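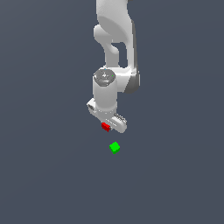

Lutfa Sivakumar wrote in to say her boots were still wet on Saturday from Thursday's training, and that stuffing them with paper and leaving them on the radiator had only made the leather go hard at the toe. She asked what the rest of us do with rugby kit between matches.

These are the methods used at our house, with two players and one small laundry room.

Boots

Knock the soles together outside while the mud is still soft. Mud that has dried on can be loosened with an old butter knife, then a stiff brush. Take out the laces and insoles. Wash the uppers with a cloth and lukewarm water, no detergent. Don't put boots in the washing machine. The glue at the toe lets go after a few cycles and the studs are hard on the drum.

Stuff them with newspaper, change it after an hour or two, and change it again before bed. Plain newsprint soaks up more than glossy inserts. Stand the boots on their sides somewhere with moving air. A fan on low is fine. Keep them off radiators and out of the dryer. If leather has already gone stiff, work in a thin coat of leather conditioner with your fingers, leave it overnight, and wipe off what hasn't gone in. It may take 2 coats.

Studs

Unscrew them every few weeks, wipe the threads and put a dab of petroleum jelly on each one before it goes back. Studs left in all season can rust in place. For a stuck stud, run hot water over it for a minute, dry it, and use the proper key. Pliers chew up the edges, and then the referee won't pass them.

Jerseys and shorts

Rinse in cold water the same day. Hot water sets grass and blood stains. A laundry tub is best, but the shower floor will do.

Blood: cold water and a little dish soap, rubbed in from the back of the fabric.

Grass: equal parts white vinegar and water, left on for 60 minutes, then a normal wash.

Mud: let it dry, shake it off, then wash. Rubbing wet mud pushes it further in.

Turn jerseys inside out to protect the numbers. Skip the fabric softener, which coats the fibers and holds on to the smell. Line dry. One of ours, a Tisesska practice shirt, went through a hot dryer in May and the number 7 came off on the shorts.

Mouthguards

Rinse in cool water after every use and brush with an ordinary toothbrush. Never use boiling water, as the guard will lose its fit. Store it in a vented case. Once a week, soak it in denture cleaner for the time given on the packet and rinse well.

Headgear and shoulder pads

Hand wash in the tub with a small amount of mild detergent. Squeeze, don't wring. Roll in a towel and press down with your knees to get the water out, then hang over the back of a chair. Foam takes longer than you think, so do it at the start of the week. Check the chin strap stitching while you have it in your hands.

The bag

Empty it completely when you get home. Tape scraps, orange peel and one sock are usually at the bottom. Wipe the inside with diluted vinegar and leave it unzipped overnight. An open box of baking soda in the bag between matches helps with the smell. Take it out before you pack.

Young-sook Myung adds that a cheap rubber car mat by the back door saves a lot of mopping, and that wet kit should go home in its own plastic tub with a lid. Hers is the 53-quart size and holds everything for two people, boots included.

Next: getting tape residue off skin and door handles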